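Tastel Property Care Library
Home Guides Signage Parts Contact
Reading time: 4 minutes

Clala Interior Sign System: Owner's Manual
Section 9. Care of Installed Signs

9.1 General

This section applies to Clala wall signs once they have been installed and handed over. It covers routine cleaning, inspection and the replacement of inserts. Installation is covered in Section 4. Signs fitted outdoors are covered in the Gavmont exterior supplement and must not be maintained under this section.

Routine cleaning should be carried out monthly in corridors and lift lobbies. A full inspection is required each March and should be recorded in the building maintenance log.

CAUTION: Do not use solvents, methylated spirits, abrasive creams or scouring pads on any part of the sign. Damage to lettering from these products is excluded from the warranty.

9.2 Cleaning the face and border

1. Confirm that the sign is firmly attached before applying any pressure.
2. Remove dust with a clean, folded cloth, beginning at an upper corner and working downwards.
3. Add 9 mL of neutral detergent to 500 mL of lukewarm water. Dampen a second cloth and wring it out thoroughly.
4. Wipe the border, then the centre panel. Do not spray liquid directly onto the sign or the wall.
5. Dry all surfaces with a fresh cloth.

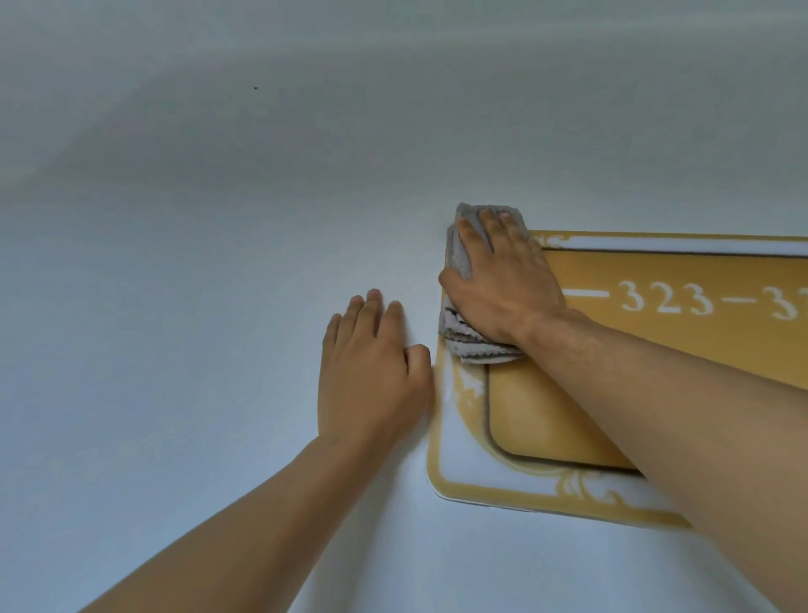

Figure 9-1. Folded cloth held to the upper-left corner of the sign.

Note: Where the sign is mounted above shoulder height, use a platform step. Chairs and bins are not acceptable substitutes.

9.3 Inspecting the border and panel

1. Look along the sign from one side to check that it sits flat to the wall.
2. Examine the outer edge along its full length for lifting or chips.
3. Check decorative borders for residue, particularly around scroll ornament.
4. Record any defect against the sign's location code.

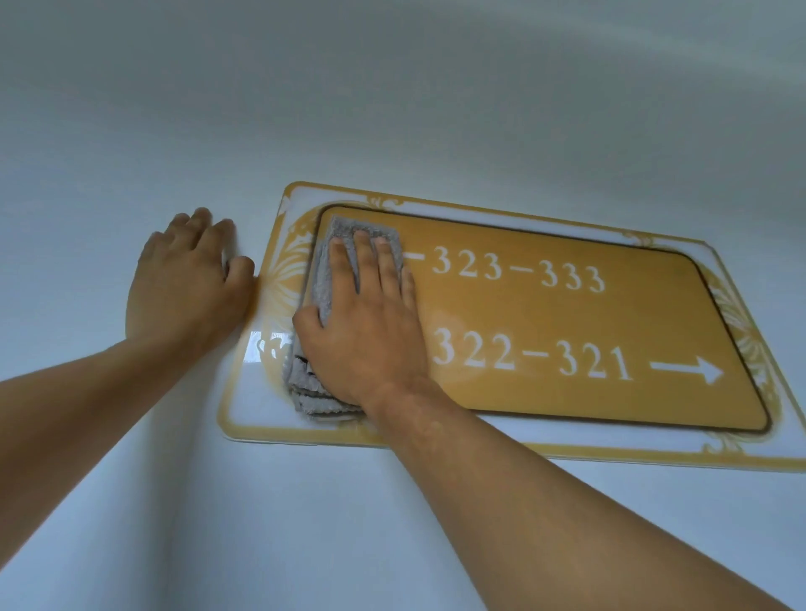
Figure 9-2. Sign with gold scroll ornament on a white border, viewed from below.

Minor scratches to the border may be left until the next scheduled visit. A sign that moves under light hand pressure should be taken down the same day.

9.4 Directional signs

1. Compare room ranges and arrows with the current floor plan.
2. Read the sign from normal walking distance. Lettering that appears faded should be reported for assessment.
3. Order replacement inserts on Form 52, quoting the full room range and arrow direction.

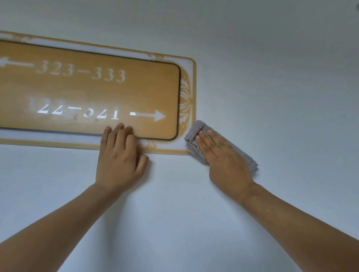 Figure 9-3. Directional sign with left arrow and room range 323–333.

CAUTION: Do not touch up lettering with paint or marker pen. Inserts altered in this way cannot be refinished.

Inserts are supplied by Sfeir. Buildings with more than 100 signs should keep a stock of blank inserts on site.

Last revised: Sunday, April 22, 2018

Previous: Section 8 Next: Section 10 Back to top

Comments (3)

corridor9
Is the detergent mix also suitable for the brushed metal door numbers? We have both on the same floor.

Tastel Support
Please refer to Section 6 for metal numerals. The dilution is different.

hillside_strata
Form 52 link in the PDF goes to the old colour chart. Could someone fix it please.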